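About us

Trollerano is a small workshop in Storkow that looks after picking cells. A picking cell is a robot arm, a bin, a gripper and all the cables between them. We set up cells for customers, we visit them for maintenance, and we repair them when something is worn or broken. We do not sell robots and we do not build them.

The company was started by Abbas Shirazi and Consuelo Rosales. They worked before in the same repair department in Trudalitz, where Abbas did the mechanical side and Consuelo the controls. Today we are 6 people. Three of us travel to customers and the others stay in Storkow, with the test cell and the telephone.

The test cell

In the middle of our workshop stands the cell that we call Jalali, after the street where we had our first room. It is our own cell and we treat it the same as a customer cell, with the same logbook and the same checks. Every new colleague learns on it. When a customer calls with a strange fault, we try to make the same fault on Jalali before we drive.

Forough Shahbazi is responsible for it. She decides when it runs and when it stops, and she writes the logbook. Until now it has 730 entries. Some are only one line ("cable strap moved, second joint") and some are two pages.

The arm has to pick many kinds of things, so we put household and office objects in the bin and change them often. A soft pad lies flat and is difficult to lift. A cup can be taken at the rim, but the gripper must come down straight. With a computer mouse the problem is the round back. We keep a shelf with 246 such objects and each one has its card.

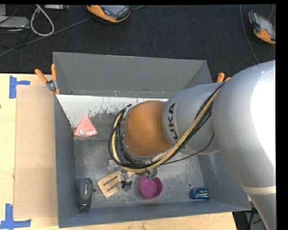

The KUKA arm over the bin of our test cell, with the orange clamps at the rim.

How we look after a cell

We start with the bin, and this surprises many customers. A bin that has moved a little gives the same trouble as a badly calibrated arm, and it is much faster to correct. The clamps on the flanges are checked by hand, one after the other. Blue tape on the table helps us to see our positions when something was taken away for cleaning. We replace the tape when the corners begin to lift.

After this come the cables. They are strapped along the outside of the arm and must have enough length for the wrist to turn, but a loop that is too big can catch on the wall of the bin. Forough moves the arm slowly through its extreme positions and watches only the cables, nothing else. If a strap has left a mark on a cable, the strap gets a new place and the cable goes on the list for the next visit.

The gripper is the part we repair the most. Its tips touch everything, including the floor of the bin, and they wear on one side first. We change tips always as a set. Then we teach the tool point again and do 3 slow picks with the hand on the stop button.

Cleaning is done last. Dust collects on the floor of the bin and low on the walls, and a camera can take a dark smear for an object. We wipe with a dry cloth first and use a damp one only when the power is off.

Training

In February we began to give short courses for the people who work beside a cell every day. Firouzeh Amini teaches them. The course takes one day, in groups of four, and most of the time you stand at Jalali with a tool in your hand. The next course is on 22nd April. Please bring closed shoes and, if you have it, the logbook of your own cell.

Visit and contact

You are welcome to see the workshop, but please call before, so that the cell is not in the middle of a test. For repairs ask for Consuelo Rosales. For questions about spare parts and deliveries, Shahram Arabzadeh will help you. He answers also in Persian and German.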